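28th September

Crockery sorting, continued. Mervin Beaulieu wants the small kitchen set settled before the Pristamdale people come in December, so the morning went on deciding what stays on the counter and what moves across to the folding table. My list from last time had 31 lines on it, a good many of them duplicates under different names. Struck those out first.

The counter is the awkward part. The top is too narrow for a full place setting plus the things kept at the back, and the cloth creeps when anything heavy is dragged over it. Measured the working width at 700 mm, wall side excluded. Kept to the bare minimum at the front: orange bowl, spoon, metal cup. The red container, the brown bottle and the papers can stay behind until there is a shelf for them.

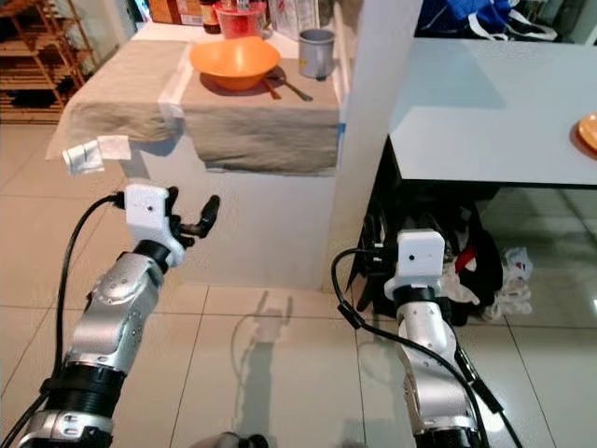 I also tried the Drellov cloth from the cupboard, folded double. It gripped slightly better but the fold made a ridge exactly where the bowl wants to sit, so it went back. If the creep gets worse I will try a strip of shelf liner underneath and trim it to stay out of sight at the front.

Next, spacing. The bowl is wide for its depth and the rim flares, so cutlery laid close to it finishes up partly underneath. Moving the spoon further out solves that but then it crowds the mug. Left it for now. 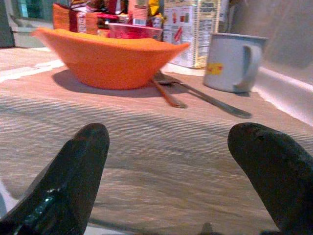
Orange bowl, cutlery and the mug with the yellow label.

Mugs with side handles take up more width than the list allows. I had entered them by body diameter only, an error carried over from the Umeck sheet. Corrected: overall width including handle, handle to the right. The plain entries need redoing on the same basis - nearly 2 hours' work, not tonight.

Afternoon on the folding table. The orange plastic pieces with the wavy rims need a better name on the list. I had them as "dishes", Mervin has them as "scoops", and his is the clearer word. Changed mine.
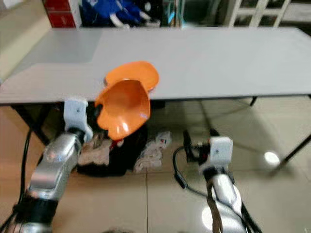
Stacking is the other question with these. A wavy rim gives no obvious right way round, and a stack that leans is no use near a table edge. Proposed rule: rims lined up, stack kept well back. Mervin prefers them side by side. To be agreed.

Still to do: label for the Prata box, new column for handle position, and a decision on the cloth.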